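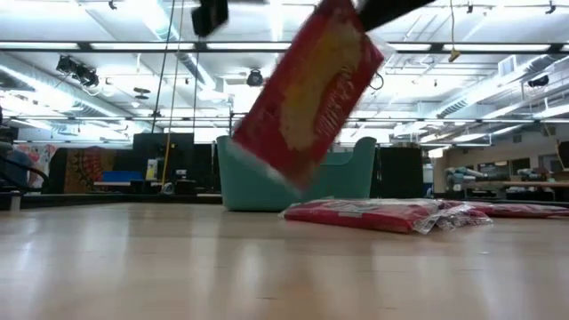 Snack bags in red and clear plastic, two of them on a pale wood floor.

Do pantry tricks for snack bags work?

Every few months somebody sends me another list of clever ways to keep chips and crackers fresh. I have tried most of them in a kitchen that gets damp from spring on, and I am not impressed by the success rate. What follows is what I would keep and what I would drop.

The fold-and-tuck closure with no clip

You fold the corners in, roll the top down, then flip the rolled part over the corners. It holds, if the bag is at least half empty and the plastic is soft. On stiff, crackly bags it springs open before you have put it back on the shelf. A clothespin does the job better and takes two seconds.

Special bag clips

I bought the Zandetti clips after reading a glowing write-up. They close a bag. So does a binder clip from the desk drawer. One of the Zandetti hinges cracked in December and I have not replaced it. If you already own clips, use them, but push the air out first and roll the top down at least twice. A clip across one layer of plastic leaves gaps at both ends.

Rice in the jar

The claim is that a spoonful of dry rice in the container soaks up moisture and keeps crackers crisp. I ran two jars side by side for two weeks, one with rice and one without, same crackers, same shelf. I couldn't tell them apart, and neither could my neighbor Yi-an Hwang, who didn't know which was which. A tight lid matters more. Check the rubber ring before you blame the weather.

Freezing chips

This one I expected to hate. Plain potato chips come out of the freezer fine and you can eat them right away. Anything with a filling or a chocolate coating I would leave out. My freezer is small, so I only bother when there has been a sale.

Reviving stale crackers

Spread them on a baking sheet, 250 degrees, five minutes, then let them cool all the way before you judge. They will seem soft while warm. The microwave version that goes around (a paper towel and thirty seconds) made mine chewy. Seul-gi So wrote in to say it works for her on tortilla chips, so maybe it depends on the oven. I remain unconvinced.

Stale is one thing, rancid is another. If it smells like old paint or crayons, throw it out.

Hanging bags from a wire shelf

Looks tidy in photos. In my pantry the clips slid along the wire and the bags ended up bunched in one corner. A plain shoebox with the bags standing upright, oldest in front, has worked for a year and cost nothing.

Writing the date on the bag

Dull, and the best tip of the lot. Use a permanent marker, write the day you opened it, and put it where you can see it without picking the bag up. Ballpoint rubs right off plastic.

Posted 2021-05-23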